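I have been looking for a park bag that could survive a full day of rides, snacks and souvenir shopping, and a certain friend (okay, my sister) finally got tired of hearing about it and told me to just order the Lusia mini backpack from Valetti already. So I did! It came on a Friday, right before our June trip, and I've carried it through six park days now, so I feel ready to talk your ear off about it.

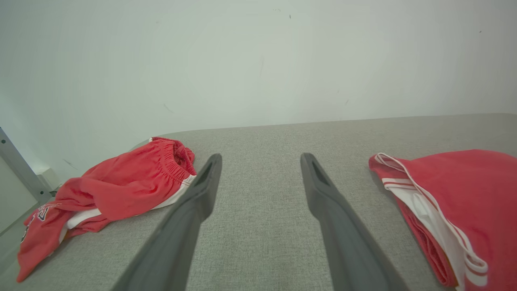
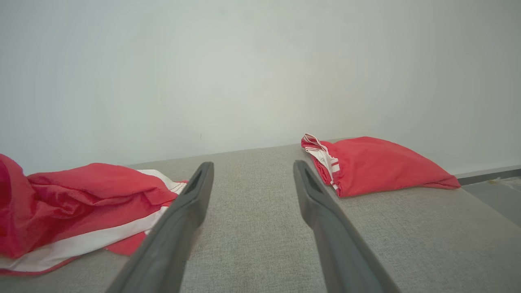

Let me start with the print, because that's what sold me. The Lusia comes in a storybook castle pattern with little stars sprinkled over the front pocket, and the colors are softer in person than they looked on the website. I went with the cherry trim, and I'd call it a true, cheerful red, very close to the red shorts lying on the left of that gray surface in the first photo. If you like to match your bag to your park outfit (guilty!), that should help you plan. The stars have a tiny bit of shimmer that shows up best after dark, when the castle lights come on and everyone is pushing toward the parade route.

Now, size. It's a mini, and it really is mini, but I got a rain poncho, a wallet, a phone charger, sunscreen and my pin pouch in there with room left for a churro wrapper or two. A regular water bottle will not fit inside — I tried several — and the side pockets are too shallow to trust on anything that spins. I ended up clipping my bottle to the strap, where it bumped against my hip all day. I'd love to see Valetti fix that on the next one.

The straps are my favorite part after the print. They're wider than the ones on my old Danladi bag, which used to leave lines on my shoulders by lunchtime, and they stay put once you've set the length. The zipper pull is a little enamel carriage with wheels that turn. I've caught myself spinning them in more than one long line.

I do have a couple of gripes. The lining is a pale cream, very pretty, and it already has a smudge from a lip balm that melted in the heat. The zipper also sticks at the right corner unless you hold the fabric flat with your other hand, and that's a pain when you're juggling a pretzel.

Price-wise, I paid $100 even, plus $33 for the matching wallet. The wallet is cute, but I could have skipped it, and if I were buying again I'd put that money toward a pair of ears. The Adora collector bag that everyone was posting about this spring runs $186, and I did try one on in a shop. It's gorgeous, with fancier stitching, but it felt heavy on me before I'd put a single thing in it.

So the Lusia is coming with me on the next trip, lip balm smudge and all. I'm still hoping they bring out the haunted house print before Halloween, and if they do, please send me the link before it sells out!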